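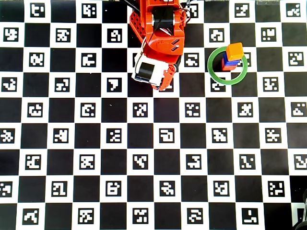

Small blocks, big opinions

I have fallen completely for coloured blocks again, at my age, and I'm not even slightly sorry. It started with a rummage in the cupboard under the stairs in April (I was after the picnic blanket) and a tin that rattled when I moved it. Inside were all the old cubes, plus a few odds and ends that had wandered in from other sets over the years. I sat down on the hall floor to sort them and got up again well over an hour later with one dead leg and a very nice tower.

Since then I've been building something most evenings. Tiny things! Two blocks, three blocks, occasionally more if I'm feeling brave. I used to think stacking was all about height, and I have a clear memory of a tower of 200 wooden bricks on my gran's carpet that took a whole wet afternoon and went over when someone shut the back door. These days I get just as much out of three.

The colours

Red at the bottom, blue in the middle, orange on top. I keep coming back to that order. Red is heavy to look at, so it makes a good foot, and a bit of blue keeps the two warm colours from shouting at each other. Orange on top is pure joy, like the last sweet in the bag. I've tried it upside down and it looks top-heavy to me, though my neighbour across the landing prefers it that way and we have agreed to differ.

Green I like best as something to build inside. A thin green ring, laid flat, turns a plain little stack into a target, or a garden, or a pond with an island in it, depending on who's playing. You can see whatever is underneath straight through the middle, which is half the fun when the surface has a pattern of its own.

And what a pattern a black-and-white check makes! I know people who like a plain white tabletop for this sort of thing, all calm and tasteful, but give me squares every time. Bright blocks positively leap off them. The fiddly, pixelly sort, where every white square has its own blocky black design and no two match, is my favourite of the lot. I could look at one of those for ages before I'd so much as picked up a cube. They remind me of cross-stitch charts, or the knitting patterns my gran kept in a biscuit tin.

Ring Island, the game

I should explain the game, as two of you asked after my last post. It came out of a long evening at Ojeda, the little café by the canal where they keep a box of toys by the window, and it has been tinkered with ever since. All it needs is a ring, a few cubes and a surface with squares.

1. Lay the ring down flat anywhere you like, as long as there's room all round it.

2. Put the red cube inside the ring. It doesn't have to go in the centre, and I think it's prettier off to one side, so you get a good bit of open space in front.

3. Blue goes on red. A little overhang is allowed, and in our house it's admired.

4. Orange waits outside on its own, a good way off, until it's your turn to bring it across. Pick a square for it and leave the ones round it clear.
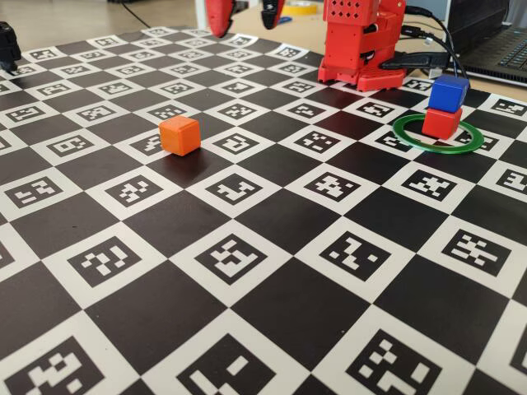

5. Bring the orange cube over to the island in as many hops as you have agreed (we play 7, one square at a time) and set it on top. If the tower stays up, you get to move the ring for the next round.

That's all there is to it, and it takes a couple of minutes. Small children change the rules as they go, and their versions are usually better than mine. Last week the orange cube was a lost cow and we all had to moo.

Where I look for blocks

Charity shops, mostly, and the Gandenetti market, where there's a stall with a great big tub of loose ones by the till. The sign claims 4,000 pieces. I'm not going to check, but I did have my arm in it up to the elbow. I like the ones with slightly rounded edges best, they're kind to fingers and to bare feet in the dark.

Next on my list is a second ring, so there can be two islands and possibly a ferry. If you've got a colour to suggest, tell me in the comments, I'm wavering between yellow and a really loud pink.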